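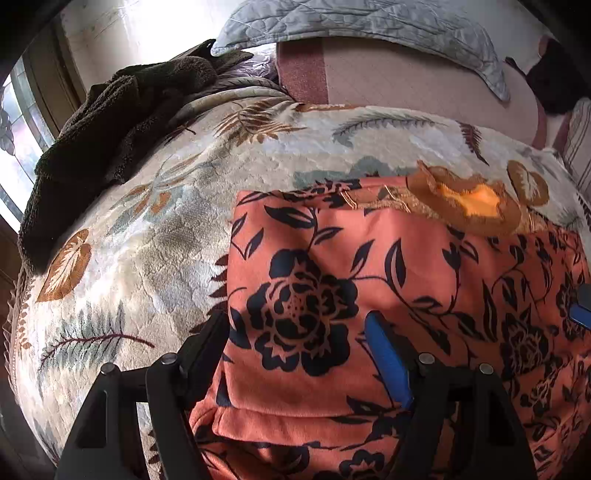 *Coral floral cloth, folded, on the cream blanket*

I'm a sucker for a big black flower on coral, and this one folds up small enough for any shelf! Comes from Wevov, 21 in stock.
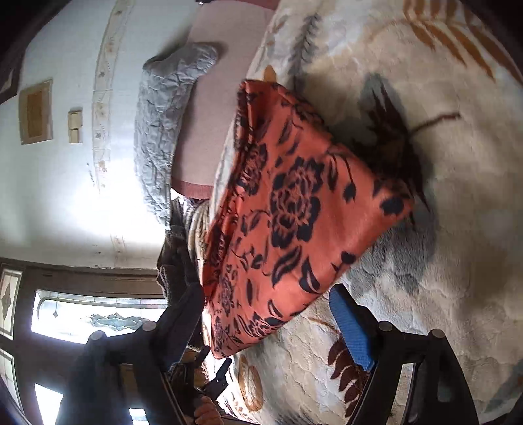
## The leafy one underneath

Thick, plush and cream, with fern and leaf motifs all over – lovely under bare feet or across your knees.

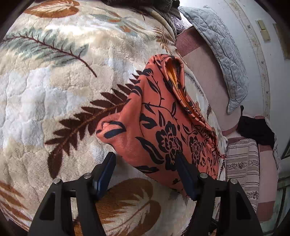
Karov Home List, p. 56

Order both by July and I'll knock 2 pounds off the postage. Ask for Ilona Jakab, 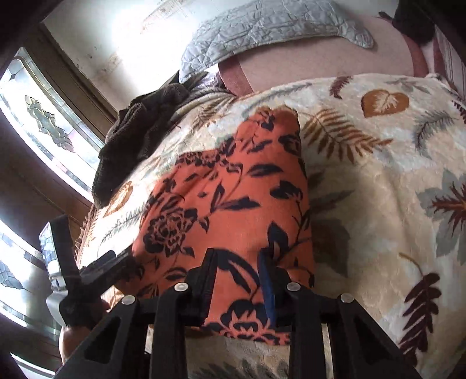 or Phyllis Crabtree if it's after lunch – she does the parcels and she'll happily hold one back for you.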